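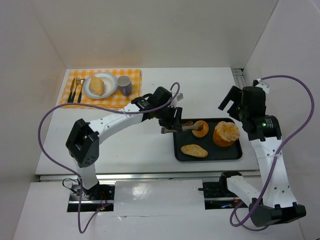

Los cubiertos, ¿todos a la izquierda? (mesa de desayuno)

Foro Firamano > Cocina y mesa > Poner la mesa
Tema iniciado por migasypan, octubre de 2025

migasypan
Mensajes: 169
¡Hola a todos! Os cuento mi duda, que igual es una tontería, pero en casa ya hemos tenido la conversación tres veces y quiero opiniones de fuera. Yo pongo el desayuno como veis: mantelito de cuadros naranjas y blancos, cuchillo, tenedor y cuchara juntos a la izquierda, luego el plato y a la derecha la taza. El panecillo ya en el plato y el resto del pan en la bandeja negra, con la pinza, para que cada cual repita de lo que quiera.
Mi cuñada Regula, que es de las de manual, dice que el cuchillo a la izquierda es pecado mortal. Yo lo hago así porque la mano derecha se me va a la taza todo el rato y no quiero ir tropezando con mangos. ¿Alguien más lo pone así o soy la única?

Adanech_S
Mensajes: 70
A ver, tu cuñada tiene razón en lo clásico: tenedor a la izquierda, cuchillo a la derecha con el filo mirando al plato, cuchara por fuera del cuchillo. Eso en una comida con platos que van y vienen. Para desayunar un panecillo yo no me pondría tan seria. Lo que sí cambiaría es el orden, porque tienes el cuchillo por fuera del todo y la cuchara pegada al plato. A mí me pediría el cuerpo al revés.
El mantelito me encanta, por cierto.

ibsa.chala
Perdón, pero no estoy de acuerdo con lo de "no me pondría tan seria". Si se pone la mesa, se pone bien, que cuesta lo mismo. Trabajé cuatro temporadas en el comedor del hotel Pusemura y el desayuno se montaba con el cuchillo a la derecha siempre. El cliente se sienta, coge el pan con la izquierda, el cuchillo con la derecha, y a untar. Con los tres a la izquierda tiene que cruzar el brazo por encima del plato y al final acaba arrastrando la manga por la mantequilla. Visto mil veces.

migasypan
Jajaja, Ibsa, lo de la manga me ha dolido porque me pasa. Pero me pasa también con el cuchillo a la derecha, que soy así de patosa.

tostada_fria
Zurda al habla. Yo veo esa mesa y me parece la primera mesa normal que me ponen en la vida :) Cojo el cuchillo con la izquierda sin cruzar nada. Ahora, la taza me queda en el quinto pino, eso también te lo digo.

ibsa.chala
Para un zurdo se le cambia y ya está, eso en cualquier sitio decente se pregunta. Yo hablo de la regla general.

tostada_fria
Se pregunta... a mí me lo han preguntado UNA vez, y fue mi madre.

Ayantu Gidey
Buenas. Yo me voy a otra cosa, que es el plato. ¿De dónde es? Ese borde con dibujo en azul grisáceo muy suave me gusta muchísimo y llevo desde marzo buscando algo parecido para completar una vajilla que heredé coja. Todo lo que encuentro es blanco liso o con flores enormes.
Y ya que estoy: con el gris malva de la taza queda precioso. No va a juego y queda mejor que si fuera a juego.

migasypan
¡Gracias, Ayantu! El plato lo compré suelto en el mercadillo de Sernudano, en el puesto que hay a la entrada, el de las cajas de cartón por el suelo. Por debajo no lleva marca ninguna, ya lo he mirado. La taza es de otra época y de otra tienda. Si vuelvo y veo más platos te aviso por privado, ¿cuántos te faltan?

Ayantu Gidey
Hondos, todos. Llanos me apaño. ¡Mil gracias!

Lemlem G.
Mensajes: 40
Yo lo que no haría es poner el pan en el plato antes de que se siente la gente. En mi casa el plato llega limpio y el pan se sirve. Si le pones el panecillo ya decidido, a lo mejor esa persona quería el redondito, o un trozo del grande, ese alto de la corteza con migas por encima que es el que me comería yo sin preguntar.

Adanech_S
Lemlem, pues a mí me gusta que haya algo en el plato. Queda como de bienvenida. Y deja medio plato para la mermelada, que se ve que está pensado, el panecillo a un lado y hueco al otro.

migasypan
Pensado, pensado... bueno, digamos que sí. Lo aprendí de una vecina que siempre dejaba la mitad del plato libre "para lo que se unta". Y tenéis razón las dos, porque mi hijo cambia el suyo por otro de la bandeja en cuanto me doy la vuelta.

Lemlem G.
¿Ves? ¡Tu hijo y yo!

ReguPich
He tenido que registrarme para esto. Soy la cuñada. Regula Pichler, encantada.
Yo no dije pecado mortal. Dije que era raro. Y lo sigo diciendo: tres cubiertos en fila al mismo lado parecen recién sacados del cajón y pendientes de repartir. Además, ¿para qué el tenedor? Si hay pan, plato y taza, el tenedor no pinta nada. Yo quitaba el tenedor, pasaba el cuchillo a la derecha y dejaba la cucharilla junto a la taza. Se acabó el debate.

migasypan
REGULA. ¿Me estás siguiendo hasta aquí?

ReguPich
Me lo mandaste tú por mensaje.

ibsa.chala
Bienvenida, Regula, por fin alguien con criterio. Lo del tenedor lo suscribo. Salvo que después salgan huevos o fruta cortada, sobra.

tostada_fria
A mí el tenedor en el desayuno me hace falta para el pan de la corteza desmigada. Esas piezas altas, como las cojas con la mano, te llevas media mesa de migas. Las como con tenedor y que me juzguen.

Adanech_S
No te juzgo, hago lo mismo con el bizcocho.

Lemlem G.
Otra cosita, con cariño: la pinza. Yo no la dejo apoyada encima de los panes, y ahí la punta está tocando el bollito redondo. Le pongo un platito al lado, o una servilleta doblada, y así tampoco asoma el otro extremo por fuera de la bandeja, que en mi casa alguien pasa y la tira al suelo, fijo. Me pasó en un cumpleaños con una pinza de las largas y salió volando con un panecillo incluido.

migasypan
Lo del platito te lo copio. Nunca sé dónde dejarla y siempre acaba atravesada.

ibsa.chala
En el hotel iba en un soporte, pero un plato pequeño sirve igual. Y la bandeja de horno, perdonadme, yo la dejaría en la cocina y sacaría el pan en una panera con un paño.

Ayantu Gidey
¡Ay, no! La bandeja negra me parece lo mejor de la mesa, el pan tostado encima de lo oscuro entra por los ojos. Las paneras se me llenan de migas en las rendijas y no hay quien las limpie. La bandeja la pasas por el grifo y listo.

Adanech_S
Con Ayantu en esto. Eso sí, si viene del horno ponle debajo un salvamanteles, que las mesas blancas luego cantan la marca toda la vida. La mía lleva un cerco desde hace años y lo tapo con el frutero.

ReguPich
Y plancha el mantelito, que por el lado derecho hace una arruga.

migasypan
El mantelito se queda como está. Se lava más que mis camisetas y no lo voy a planchar por la mañana, Regula, ni aunque vengas tú.

tostada_fria
Equipo arruga.

Lemlem G.
Yo los estiro mojados con la mano y los dejo secar en plano, sobre una toalla. Casi 40 minutos al sol en verano y quedan bastante decentes. En invierno ya es otra historia.

migasypan
Bueno, pues hago recuento de lo que voy a probar este fin de semana: cuchillo a la derecha con el filo hacia el plato, cuchara también a la derecha, platito para la pinza y salvamanteles. El tenedor lo dejo a la izquierda, por tostada_fria. La bandeja se queda. La taza la subo un poco, por encima de la punta del cuchillo, a ver si así no me estorba.

ibsa.chala
Me vale. El panecillo, ¿dentro o fuera del plato?

migasypan
Dentro.

Lemlem G.
Fuera, mujer.

ReguPich
Fuera. Y el sábado llevo yo la mermelada de albaricoque, dime si hace falta también mantequilla.

migasypan
Mantequilla sí, de la salada. Y ven antes de las diez, que si no mi hijo ya ha arrasado con el pan.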